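Handheld grippers: left jaw lags the right one near full close

Forum: Hardware upkeep > Grippers and end tools
Tags: linkage, finger pads, hand-held

tallden_bench
We run two hand-held grippers, one per hand, same linkage design as the arm version. The left-hand unit has started closing unevenly. Both fingers move fine for most of the stroke, then the left finger stops a little short and the right one has to come across to meet it. It will still hold a box. Thin things like a plastic bag slide out. I have swapped the pads side to side and the problem stays with the same finger. Cycle count on the unit is 4,000. Any ideas before I strip it?

rivet_and_shim
Pivots. Take the trigger cable off and move each finger by hand. If one feels gritty or has side play, you have your answer.

mivotcombe_tom
I would look at the cable before the pivots. If the clamp has slipped you get the same thing at the end of the stroke, and it takes five minutes to check. Pulling pivot caps on these is easy to get wrong.

rivet_and_shim
A slipped clamp would change both fingers. They are driven off the same block.

mivotcombe_tom
Depends on the version. The first batch had a split cable with a clamp for each finger. Which one is it?

tallden_bench
Later version, single block. Serial ends in 357 if that means anything to anyone.

S. Aitken
That's a single block one, so rivet is right about the cable. Before you take anything apart, check the pad seating. The mesh pads have a backing strip and if the strip rides up at the base the finger hits it early. You swapped the pads but did you swap the strips too?

tallden_bench
No, only the pads. Will look tonight.

algirdas_a
We keep nine of these going at Žukauskas and I have seen this fault many times. In most cases it was the lower pivot on the slow side. The bushing wears oval. You cannot see it with the cap on. Procedure we use:

Cable off, fingers open.
Mark the caps with a paint pen so each goes back where it came from.
Back the caps out a quarter turn at a time, alternating upper and lower.
Pull the bushing and try a new one on the same pin. If the new one rocks, change the pin too.
Dry lube only. Grease picks up lint from bedding and carpets and in a month you are doing it again.
Refit, then close on a strip of paper and pull. It should drag the same along both pads.

rivet_and_shim
Agree with all of that except the lube. I use a tiny bit of light grease and wipe it back. Dry lube has never lasted for me.

algirdas_a
If your units stay on a bench, fine. Ours go into homes.

bumholm_line2
Same here on dry. We tried grease on half of ours in April and they were the ones that came back stiff.

mivotcombe_tom
Could OP post a picture with the jaws open? Hard to say much about the linkage otherwise.

tallden_bench
Best one I have of the jaws. Strips checked as well, both were flat.

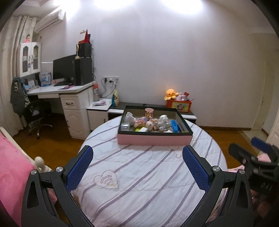 Jaws open toward the bed with the small-items tray, pivot caps and pads in view.

S. Aitken
Thanks. I can't judge bushing wear from a photo, the caps cover everything. If the strips are flat then I'd go with Algirdas and open up the lower pivot on the left.

mivotcombe_tom
Fair enough, I'll drop the cable idea. I would still put a new cable in while it's apart. Ours fray at the block end after more than 658 hours of use.

rivet_and_shim
Don't change two things at once. Bushing first, test it, then do the cable if you want.

tallden_bench
Opened it up. Lower left bushing is oval, you can feel it with a fingernail. Pin looks okay and the new bushing does not rock on it. Went with dry lube. Paper drags evenly now and it holds a thin bag. The right-hand unit is at 61 cycles since its last service so I'm leaving that one alone.

algirdas_a
Good. Check the cap on that side again after a day of use. They back off a little after the first refit.

tallden_bench
Will do. Anyone know if the bushings are sold singly? I had to buy the full pivot kit.

bumholm_line2
Kit only, as far as I know. Keep the spare uppers, they fit the lower position too.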